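Murnico Laundry Basket, Light Gray with Yellow Grip

4 min read

A laundry basket has one job, and most of the ones we've sold over the years have found a way to be bad at it. The handles bite. The bottom bows. The rim splits the first winter it spends in an unheated garage, and after that it catches on every sweater you own. The Murnico does none of these things, or at least none of ours has yet, and the oldest has been in service since before we had a website.

It's a plain rectangular basket in light gray plastic, with rounded corners, a white rim and a yellow grip that wraps over the edge. Yellow is the only grip color we stock. People write in asking for blue. We have passed this along to the maker and received, in return, another carton of yellow.

WHAT IT HOLDS

One full washer load for a normal household, or half a load if you live with teenagers and their hoodies. Bath towels go in folded, four to a layer. A king-size comforter will go in too if you kneel on it, though you'll look silly and it will come out wrinkled.

Most of our customers don't stop at laundry. Akosua Opoku, who handles our returns, keeps one by the back door for cleaning cloths and another in the trunk of her car for whatever the trunk of a car collects. A basket that lives near the sink will fill up with rags, clips, a sponge you meant to throw out and one sock. We don't consider this misuse.

THE HOLES

The lower front has a grid of small round holes, and the back wall is perforated as well. They let air move through damp cloths, so a towel forgotten until the next morning has a fighting chance. They also let you see a bit of what's in there without digging, which mostly tells you that something purple is down at the bottom.

Small things can poke through. Don't store knitting needles in it, and don't write to us about golf tees again.

THE HANDLES

The front has an oval opening with a white border, big enough for a grown hand in a winter glove. We like it for dragging the basket along a floor, and it's handy for hanging the thing on a stout wall hook when empty. Tormod Eklund in our warehouse carries his on one hip with the yellow grip forward and insists there's no other way. He has been shown other ways.
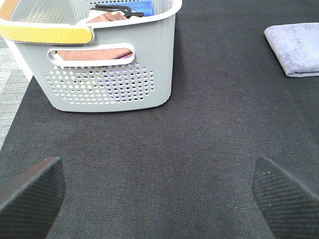 Murnico basket on a dark mat, with folded cloths inside and a lavender-gray microfiber towel alongside.

CARE

Rinse with warm water and dish soap. For the holes, an old toothbrush beats anything sold for the purpose, including the brush we sell for the purpose. Skip the bleach on the yellow grip; it goes the color of weak tea. Keep the basket away from space heaters and the tops of dryers that run hot.

If the grip works loose, press it back over the rim starting from the outside edge. If it works loose a second time, email us and we'll mail you a new one. Yellow.

GOES WITH

Kurora microfiber towels, sold in packs of 6. Soft, a little fuzzy, and good on glass as long as you never wash them with fabric softener. Everyone washes them with fabric softener once.

Stępień wall hook, steel, takes two screws. Screws are in the box, wall anchors aren't.

Nelerska basket liner, cotton with a drawstring. Nice if you hate the look of holes, in which case you may be shopping for the wrong basket.

ORDERING

Item number 158. Sold singly or in a stack of 2, which ships in the same size carton and costs us the same to send, so the second one gets a discount at checkout. Orders leave the warehouse within 4 working days. The baskets arrive nested and sometimes stick together in transit; run warm water over the outer one and twist. Don't pry them apart with a screwdriver. We can tell.

Returns are fine within the month if the basket is clean. Please check it for socks before sending it back. We have a drawer of them now, and you're welcome to describe yours.

Page updated 09/02/2018

Questions? Use the contact form or write to the shop desk | © Murnico household goods, all rights reserved | Back to top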